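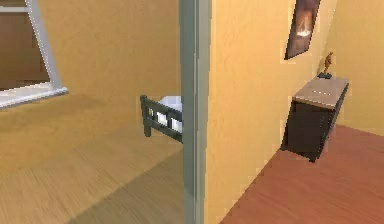
*Doorway between two rooms, computer rendering.*

**Website update: new form module for member sites**

The Prurkness form module is now available to all sites hosted by Tritutstead. It replaces the older contact page, which will remain in place until July for sites that have not yet switched. At present 271 sites use the new module.

To add a form, open the page editor, choose Insert Module and select Form. Each form may hold up to 30 fields. Required fields should be marked before the form is published — changes made afterward apply only to new entries. 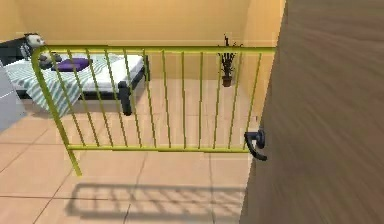

## Storage and exports

Entries are kept under the Responses tab, where editors may sort them by date or by page. The export file holds up to 2171 entries. Sites with more should export by date range and save each file under a separate name. Editors who receive form entries by email should confirm the delivery address in Settings, as addresses from the old contact page are not carried over.

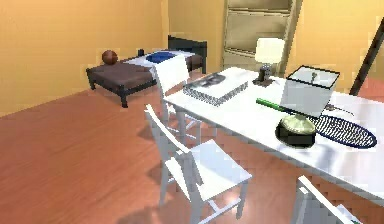

Yen-ting Chiu asks whether file uploads could be allowed on forms that are open to visitors without an account. The request has been logged as item 928 and will be reviewed with the next release.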